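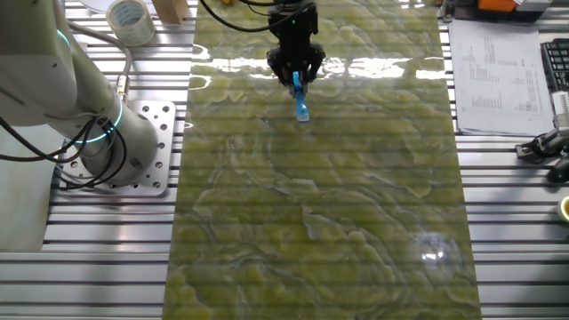
# How a Robot Arm Works With Stone

A robot arm is a machine that moves a tool from one place to another. The Truvus kit from Van Leeuwen is a robot arm sold to stone shops and to schools that teach stonework. This page explains its parts, the way it is given a job, and what it cannot do.

## The arm

Your arm bends at the shoulder, the elbow and the wrist. A robot arm bends at its joints too. Each joint has a motor inside that turns it. A sensor next to the motor measures how far the joint has turned, and sends that number to the computer.

Some joints have a ring of light around them. On this arm the rings glow blue.

The bottom of the arm is called the base. It is bolted to a square metal plate with rows of holes. If the base could slide, every position the computer had stored would be wrong.

## The gripper

The gripper is the robot's hand. It has two fingers, and they can only open and close. They cannot curl, tap or scratch. Two fingers are enough to hold a small block or the end of a tool.

Squeezing force is set by a number from 2 to 100. At 2 the fingers barely hold on. At 100 they squeeze as hard as they can. A new user should start low and go up in small steps.

Cables run along the outside of the arm to the gripper. They need slack, which means extra length, so that the arm can turn without pulling them tight.

## The table

The table top is made of aluminum rails with grooves between them. Aluminum is a light metal that does not rust the way iron does. Clamps and plates can be fixed in the grooves and moved along when the job changes.

## The stone

Polished stone is hard, but it can chip or crack. Slabs with cloudy green patterns, such as onyx or green marble, are often chosen for walls and counters. The lines running through them are called veins. In some slabs the stone is translucent. Light passes through it, but you cannot see through it clearly as you can with a window.

Shiny stone also causes a problem for cameras. It reflects lamps as bright white patches, and a camera cannot read the pattern under a patch. The Truvus manual says to move the lamp first and change the camera settings second.

## Giving the robot a job

1. Place the slab on the table and check that it does not rock.
2. Move the arm to the first point and save it.
3. Move the arm to the next point and save that one too.
4. Run the whole path slowly, high above the stone.
5. Lower the path and run it again.

One job can hold 200 saved points. The list of points is called a program.

Milan Timmermans teaches the Truvus course at the Kiltley workshop. His longest practice path needed 239 points, so he split it into two programs.

## What it cannot do

The arm does not know what stone is. It cannot lift a full slab. It will go to a wrong point just as carefully as to a right one, so an adult must check the program.

## Words to know

**Joint:** a place where the arm turns.

**Slack:** spare length in a cable.

**Vein:** a line of different color in stone.

The kit can be seen at the Marnley showroom until the end of December. Children need an adult with them.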